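Wolano Hospitality Center
Photo Gallery: The Beverage Station

The beverage station was set up in April for the introductory course in mixed drinks. It occupies one pale cream table, with bottles kept in a row along the far side so that the center stays free for stirring. The course is led by Maureen Mellor and enrolls 17 students each term. 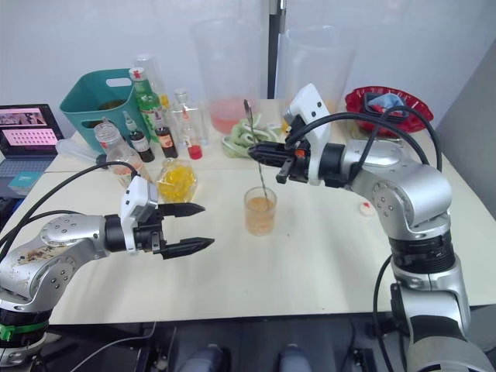

A long bar spoon with a twisted shaft is standard for all stirred recipes. Students practice with clear plastic cups before moving on to glass, and syrups are returned to the row after each pour - labels facing out.

Recipe cards are available at the front desk. Groups wishing to visit the station should write to Khurram Bajwa at least 2 weeks in advance.

Gallery last updated 29 Jul 2009.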